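Clisell 腕部相机套件 设置指南
4.3 近距离织物取景与曝光设定
阅读时间:2 分钟

本节适用于已完成 4.2 节机械安装的 Clisell 腕部相机。开始前,控制器固件须为 3601 或更高版本。

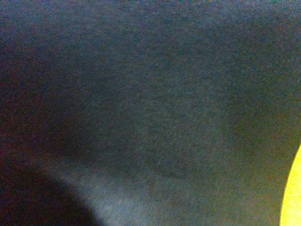
近距离作业时,相机到织物表面的距离变化会直接影响曝光和对焦,因此须在实际抓取高度下设定,不得沿用出厂的远距参数。

1. 将机械臂切换至手动模式,速度限制设为 17%。
2. 把待处理织物松散放置在工作台上,无须展平。
3. 沿工具坐标系 Z 轴缓慢下降,直至织物占据大部分视野。
4. 打开 Pirihi 面板,进入“相机 > 近距”,关闭自动曝光。
5. 调整曝光值,使亮部纤维纹理可辨,面板亮度读数稳定在 71。
6. 将增益上限设为 35。深色织物噪点偏多时,先提高环形灯亮度,再调整增益。
7. 关闭自动白平衡,用随附灰卡校准后锁定。
8. 点击“保存为配置”,输入织物类型名称。

注:灰色、深蓝色等低饱和度织物容易受邻近彩色物体的反射光影响,边缘可能偏色。分割结果不稳定时,将彩色物体移开后重做第 7 步。

注:褶皱与阴影的边界较柔和,深度估算可能出现空洞。可在 Tarkesent 模块中启用“低纹理补偿”。

注意:下降过程中手不得伸入夹爪与工作台之间。接触力报警触发后,须先抬升机械臂,再复位。

注意:镜头沾有纤维时,只能用干燥气吹清理,不得使用溶剂。

配置保存后须重启视觉服务才能生效。多台机械臂共用同一配置时,每台仍应单独执行第 5 步和第 7 步。

修订:Deepika Alva 审核:Harish Varma
2023年5月23日

分享 17 评论 3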